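How to Get Candle Wax Out of Clothes

Put the iron down for a minute. Wax comes out of most fabric with patience and a freezer, and you probably own at least one of those.

Let the wax harden, then freeze the garment for 40 minutes. Flex the cloth and scrape off what cracks, using a butter knife. A steak knife will remove the wax too — along with the knee.

Next, lay the piece flat and sandwich the stain between plain paper towels. Press with a warm iron, no steam, moving to clean paper as the wax soaks in. Printed towels will give you a border of tiny geese, permanently.

Any color left behind is dye from the candle. Dab it with rubbing alcohol, wait 20 minutes, and wash in the hottest water the label allows.

Green fabric, flat and then bunched:
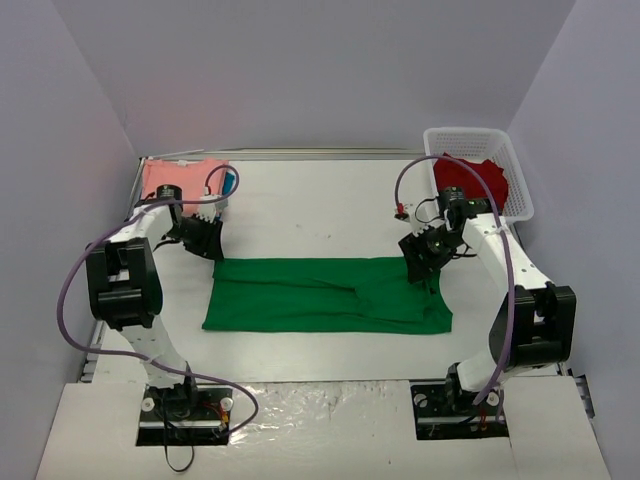
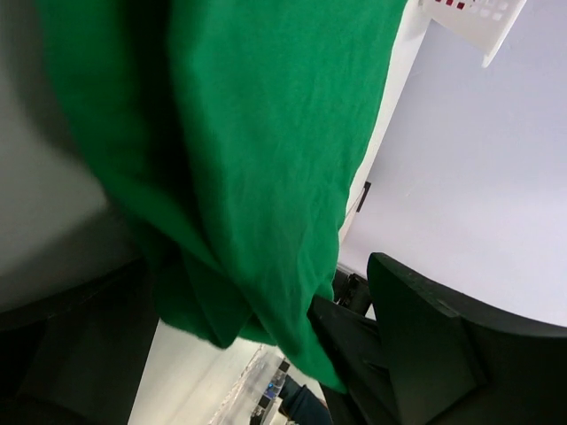 Skip the dryer until the mark is gone. Heat sets dye, and you will own a festive stain for life. Wool and silk go to the cleaner in Clutdale, who has heard every dinner party story already.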